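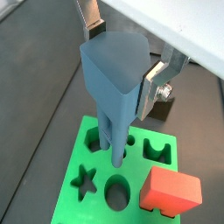

Zhiqiang Wei wrote in to say that he had given up on two-finger grippers for small parts altogether, that they twist anything that isn't a plain box, and that he would like to see one reviewed on awkward shapes for once. Fair enough. The shape sorter was already on the bench, so most of this review is about that.

Reading time: 5 minutes

Filed under: Grippers and end effectors / Bench tests

The gripper is the Troston, the smaller of the two electric models the firm sells. It costs 944 with pads, bracket and cable, and it went on the same arm we used for the Mivier last June. The Mivier is the obvious thing to compare it with. It costs a little less, opens a little wider and has been our everyday gripper ever since.

Fitting

Fitting took most of a morning. The bolt pattern matched our wrist plate, but the cable comes out on the side where our arm already has its own cable run, and we had to turn the whole thing through ninety degrees and redo the tool offset. The manual covers this in one line. The bolts are hex heads of a decent size and you can get a spanner on them without taking the wrist cover off, which we could not do with the Mivier.

The controller is a separate box. It talks to the arm over a plain serial link and the commands are easy to follow. There is a demo program on the maker's site that opens and closes the fingers and reports the gap between them. It ran first time. The same can't be said for the web page you are supposed to use for settings. It forgot our force limit twice and we ended up setting it from our own script at the start of every run.

Fingers and pads

The fingers are bare metal with dark pads on the inner faces. The pads matter more than anything else on a gripper at this price. Troston's are a bit softer than Mivier's and they hold smooth plastic better at the same force setting. They also pick up dust. We wiped them at the start of each session and could tell when we had forgotten.

Changing a pad means undoing a screw and peeling the old one off. The glue leaves a film that needs scraping. A spare set came in the box.

The shape sorter

Toy blocks are a good test for this kind of gripper. The blue one is the piece that caused Zhiqiang's sort of trouble: a rounded, roughly triangular top with two long legs under it, so there is a flat side to hold in one place and a curve in another. If you take it square across the flat of one side it wants to turn. The red one, with its flat top and two short legs, is much simpler and both grippers managed it without fuss.

With the Mivier, the blue block turned in the fingers on a good many of the picks, usually just as they finished closing. You would then have the legs pointing a few degrees off and no chance of getting them into a hole. The Troston did it too, but less often, and when it did turn it turned less. I put that down to the pads. Raising the force helped a bit on both, up to the point where the block started to creep upwards out of the grip.

Lowering was where I noticed the bigger difference. The Troston's finger position can be read while the arm is moving, so when a leg touches the green board beside a hole you can sometimes see the gap change slightly and stop. It isn't a force sensor and I wouldn't rely on it for anything delicate. On the Mivier the reading only updates once the fingers have stopped, and we have never found a way round that.

Camera view

We ran everything from the wrist camera. The Troston's fingers take up a fair share of the view when they are closed on something, the right one most of all – it is a chunky piece of metal and comes in from the corner. You lose sight of some of the holes behind the block and its legs at just the moment you want them. We got round it by taking a look at the board first, from higher up, and working from that. The Mivier's fingers are thinner and block less.

Metal fingers also throw back light. With the lamp directly overhead our block finder got confused by the shine on the silver parts, and moving the lamp to one side fixed it.

What I didn't like

The fan in the controller box runs all the time. The settings page I have already mentioned. The cable is stiff near the plug and I would want a strain relief on it before leaving it running for long. The finger stroke is also short, and anyone picking up bigger things should look at the Orlandini instead, though that comes in at 3,220 and needs its own power supply.

Would I buy it?

For small plastic parts, yes. We are leaving the Troston on the arm and the Mivier has gone to the other bench, where the work is mostly cartons. If you already own a Mivier and your parts are all straight-sided, I would buy better pads and keep the money. The Isasus ones fit with a little trimming.

I still have to try it with the star block, which has no two flat faces opposite each other at all. I will add a note here when I have.

Contact us | © 2022 | Back to top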